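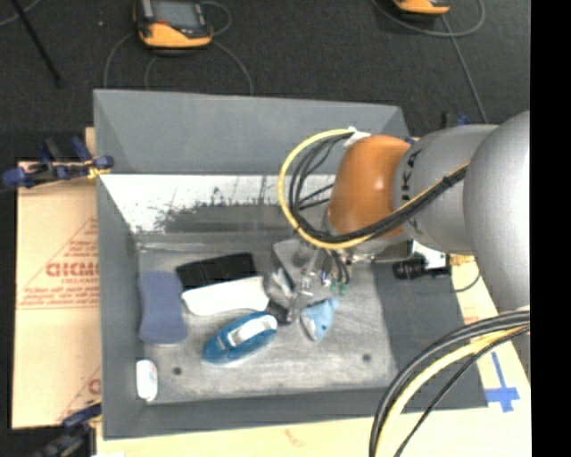 Teaching a robot arm by demonstration comes down to one decision made early: where the person's hand goes. At Vellby, a small automation shop that builds picking cells for mail-order warehouses, the hand has been in both places. For the first half of the project the operator held the arm itself and pushed it through each pick. For the second half the operator sat at a desk and drove it with a hand controller. The task was the same in both cases, a gray bin with a handful of unrelated goods in it, among them a small light-blue toy shaped like a shark and a white bottle-like item tucked into a corner, where a sloping wall leaves the fingers little room. Corners are where the two methods differ most.

Hand guiding is fast to learn. A new operator at Vellby needs about 6 minutes before the recordings are usable. The motors carry the weight of the arm, the person supplies the direction, and the joint positions are logged as the fingers close. The drawback is the person. A forearm in front of the wrist camera spoils the recording, and operators tend to lean on the arm near the bottom of the bin, which shows up later as a downward push the robot repeats.

Remote control removes the forearm and adds delay. Vellby bought its controller from Kjærgaard and spent most of August adjusting how far the arm moves for a given movement of the hand. At full scale, operators overshot and struck the wall. At half scale they stopped striking it, but long moves took two or three strokes, with a pause between each. The pauses were recorded along with everything else, and the first trained model paused too, in midair, with nothing to wait for. They are now trimmed before training.

The final set holds 369 demonstrations, of which 259 were made by remote control. The rest are hand guided and were kept mainly for corner picks, where operators still prefer to feel contact directly. Mixing the sources required 2 changes to the logging software, both to do with timing. The training code came from Zavberg and was used as supplied.

Goods are moved around between recordings, and the operator is told which item to take but never how to approach it. That produces variety, some of it unhelpful. One operator nudges items away from the wall before gripping; another tips them up against it. A model trained on both tends to hesitate between the two. Vellby labels the approach by hand and trains on one at a time – slow work, still unfinished when the cell moved to Ranthorpe for site trials.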